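The Arm at the Next Bench: A Talk With Binta Garba of Oltenum

Binta Garba apologizes for the tea before she pours it, and then again after. The kettle in the break room at Oltenum has been on its way out since March, she says, and everyone has gotten so used to the taste that visitors are the only ones who notice. She has been with the company for 14 years, first packing boxes, then checking returns, and now running the bench where a robot arm is being taught to tidy and set out toy kitchen sets.

"When I started, sorting was a person with two hands and a radio," she says. "You picked up a piece, you knew what it was, you put it where it went. You could do that and talk about your sister's wedding at the same time, and believe me, we did."

The toy sets come back from nurseries and play centers that rent them through a partner firm, Plomia. A full set, the big one, lives in a binder as item 489, and Garba can recite what goes in it the way other people recite a phone number. For years the sorting was done by hand from start to finish. Then management bought an arm from Horkumetti, and the talk in the break room changed overnight.

"Oh, we were scared, of course we were," she says. "There were 18 of us on that floor. You see a crate come in with a machine in it and you do the math in your head before they've got the lid off."
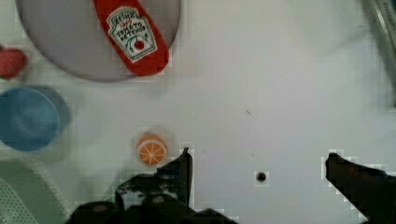 What changed, and what didn't

There are still 18 people on the floor, though Garba is careful to say that two of them are new and that two old friends took early retirement, happily in one case and less happily in the other. The work has been divided up differently. The arm practices picking and placing at its own white table, and the people do the checking, the mending, and a good deal of what she calls "being its teacher."

"You learn to see like it does," she says. "I look at a plate with a ketchup bottle lying across it, and I see a plate and a bottle. My grandson would see lunch! But for the arm you have to think, well, where does one end and the other begin, and which one do you want it to take hold of first? I never in my life thought about a ketchup bottle so much."

She laughs at that, and then turns a little more serious. The training was 12 weeks, with a woman from Nadar who came in to show them how to guide the arm and how to stop it. Garba found the first weeks hard. She was tired in a new way, she says, tired in the head instead of the shoulders, and she went home cross more often than her husband would have liked.

"My shoulders are better, I'll give it that. I used to sleep with a heating pad. But I miss the noise we made. When you're watching the arm you have to really watch, so there's less chatting, and some of the girls feel that more than I do. I told the managers so. They gave us a longer break in the afternoon, and I think that was the right thing, even with this kettle."

Would she go back to the old way, if it were up to her? She thinks about it for quite some time, turning her cup around on the table.

"Some mornings, yes. Then it sets off toward something, all slow and careful like a child carrying eggs, and I catch myself rooting for it. I don't know what that says about me. What I'd like is for them to ask us before the next one comes, and not when the crate is already in the hallway."
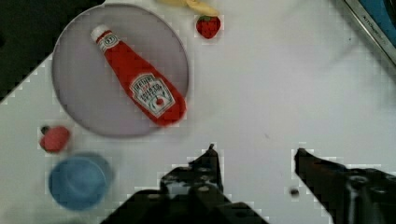
The practice table at Oltenum, with the arm's gripper open beside the plate and ketchup bottle.

Her own plans are modest. She wants to teach the newer staff, and she has been promised a say in how the second bench is laid out. She has already drawn it on the back of a delivery note, which she unfolds to show me, smoothing it flat with the side of her hand.

Last updated: 26 December 2021

14 comments

Related stories
Longer breaks, quieter floors: how shift work is changing
My first month as a trainer
Renting toys instead of buying them: a look inside Plomia
Letters: your thoughts on machines at work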